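Skesley

Skesley is a command-line tool that turns a folder of photos and text notes into a plain website. Each folder becomes an album, each note becomes a page, and the output is ordinary files you can copy to any web host. There is no database and no login.

Status

Version 0.48 was released on Sunday, April 23, 2023. The album format is stable. The search page is still being worked on and is off by default.

Install

Unpack the archive anywhere and run the setup script inside it. You need Python 3.8 or later. On Windows, use the batch file of the same name. To upgrade, unpack the new version over the old one. Your settings file is left alone.

Quick start

Make a folder called source. Put one folder inside it for each album. Run "skesley build" from the folder that holds source. The finished site is written to a folder called public. Run "skesley serve" to look at it on your own machine before you upload it.

Anything in public is overwritten on every build, so do not edit files there by hand.

Captions

A caption goes in a text file with the same name as the photo. The first line is the caption. Anything after a blank line is treated as a longer note and shown only on the photo's own page. If there is no text file, the photo is shown without a caption. File names are never used as captions.

Captions longer than 200 characters are shortened on the album page and shown in full on the photo page. With the Sornetti theme, a caption sits directly under its photo, set in small type and aligned left.

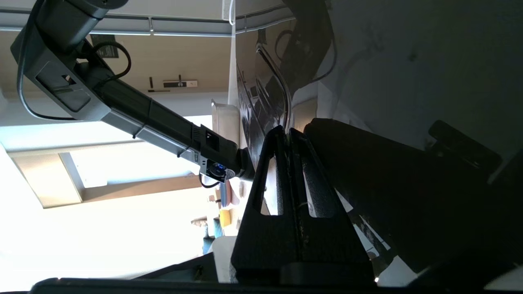
Gray arm with a blue-lit sensor module, black gripper parts at right.

The Devex theme puts captions in a column beside the photo on wide screens and moves them below on phones. Both themes use the same caption files, so you can switch between them without changing anything in source.

Settings

All settings live in skesley.conf. Lines that start with a semicolon are ignored.

theme: sornetti or devex. Default is sornetti.
per_page: photos on one album page. Default is 60.
quality: JPEG quality for resized copies. Default is 70.
sort: name, date or manual. Manual reads the order from order.txt in the album folder.
search: on or off. Default is off.

Original photos are never changed. Resized copies are kept in a cache folder, and deleting it is safe. The next build will take longer.

Known problems

Sorting by date uses the date stored in the photo. Scans often have none and end up at the front of the album. Use manual sorting for those.

Album names with accents, such as Lazarević, work in page titles, but the web address drops the accent. Two albums whose names differ only by an accent will overwrite each other.

Animated GIFs are copied as they are and not resized.

Reporting bugs

Include your settings file and the last lines printed by "skesley build --verbose". Bug reports without the version number are closed. A fix for the accent problem is planned for May.

License

MIT. See the LICENSE file. The fonts in the Devex theme have their own license, which is in the theme folder.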